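The bus to Flekelov left at six in the morning and took the long way, by the reservoir. My sister had the window seat and I had the bag with the keys in it. We hadn't been back together since July, when our mother was still answering the phone.

The house was the third one past the Bromex plant. The plant had closed, but the sign was still up on the roof, and the man at the gate still raised the bar for cars that had no reason to go in. My sister waved at him. He waved back as if he knew us, and maybe he did.

Inside, it smelled of floor wax. We opened the windows and then stood in the hall with our coats on.

"You take the kitchen," she said. "I'll take the papers."

I had expected it to be the other way around. She was the one who cooked. But she had already gone into the back room, and I heard the desk drawer stick and then give.

Our mother had worked 43 years in the payroll office at Bromex, and she kept a kitchen the way she kept a ledger. Jars had labels. The labels had dates. Behind the flour I found a coffee can full of rubber bands, and behind that an envelope with our names on it, mine first. It was not sealed.

I didn't open it. I put it on the windowsill and washed the cups.

Around noon my sister came in and sat down. She had a folder of receipts from Illés, the furniture store by the station. Our mother had paid for the kitchen table in installments, two years of them, and kept every slip.

"She told us it was a gift," my sister said.

"She told us a lot of things were gifts."

She saw the envelope then. She looked at it and looked at me and asked how long it had been there. I said all morning. She got up and made us something to eat, because that was what she did when she didn't want to do the next thing. When we were kids it was eggs. Now it was whatever could go in the blender.

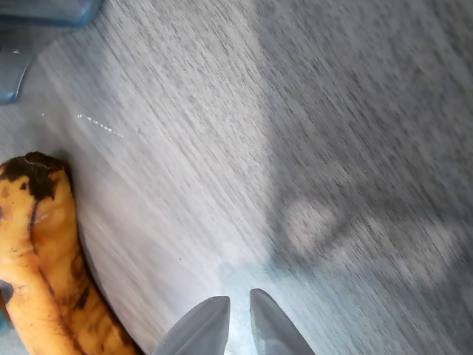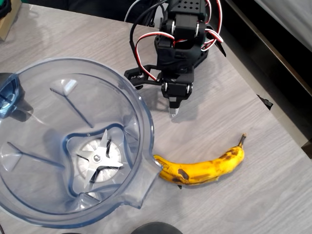 We drank it out of the clean cups. Then she dried her hands and brought the envelope over and took out a single sheet, folded twice. It was written in pencil.

It was a list. The name of the woman who bought eggs from us and still owed for them. The number for the gas company. Which of the two ladders was safe. At the bottom she had written that the house should be sold to somebody with children, if the price was fair, and that we were not to argue about the clock.

"Do you want the clock?" my sister said.

"No. Do you?"

"I can't stand the clock."

She laughed, and then she put her head down on her arms for a while. I read the list again. The paper had come from a Jotgate pad, the kind with the green margin that they used to give out at the plant every winter. I had done all my homework on those pads. I had thought for years that all paper had a green margin.

There was one bus back, at five. We carried two boxes out to the stop and left the rest for another day. The man at the gate had gone home, and he had left the bar up.

My sister held the clock in her lap the whole way. It was still running, and every quarter hour it struck, and the driver looked at us in his mirror.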